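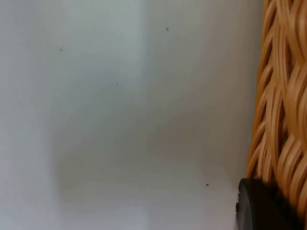
Photo: Hala Kabbaj, wrist camera, Prinden gripper comparison

Datasets > Grippers > Prinden > README

Search this site Search

# Prinden: two grippers, one wrist camera

Hello and welcome! This is the data card for Prinden, a small set of recordings I made to compare two grippers, the Jestex and the Torres, on the same arm and with the same controller. I had been going back and forth between the two for ages and wanted something better than my own memory to go by - so I kept everything, and now you can have it too.

## What you get

There are 40 episodes for each gripper, every one of them 30 seconds long. Each episode folder has the wrist video, the joint positions and a short text note from me (some of the notes are chattier than others, sorry!).

The wrist view sits very close to the work. With a wicker basket beside a pale surface, a good part of the view can be plain white and gray, with the weave running up one side and just a bit of black finger in the corner. If you are training on the video alone, please look through a few episodes first and see whether that suits you. The specks on the pale areas are left as they were recorded, and I have not retouched or sharpened anything.

## How the comparison was set up

I used the same start pose and the same closing speed for both grippers, and swapped them after every 6 episodes so that neither one got all the morning light. Camera exposure was left on automatic. I do wish I had locked it, and the next release, planned for 2022, will have it fixed.

My own feeling, for what it is worth, is that the Torres is the nicer one to drive by hand and the Jestex is easier to mount - but I would love for you to look at the recordings and tell me I'm wrong.

## Known problems

- Joint positions and video start at slightly different times. Use the `offset` value in each folder to line them up.
- Shadows from the arm come and go, mostly low in the view.
- A few notes still call the Torres by its old folder name, `grip_b`.

Last updated 29/04/2021

Contact Hala Kabbaj | © Tercombe | Back to top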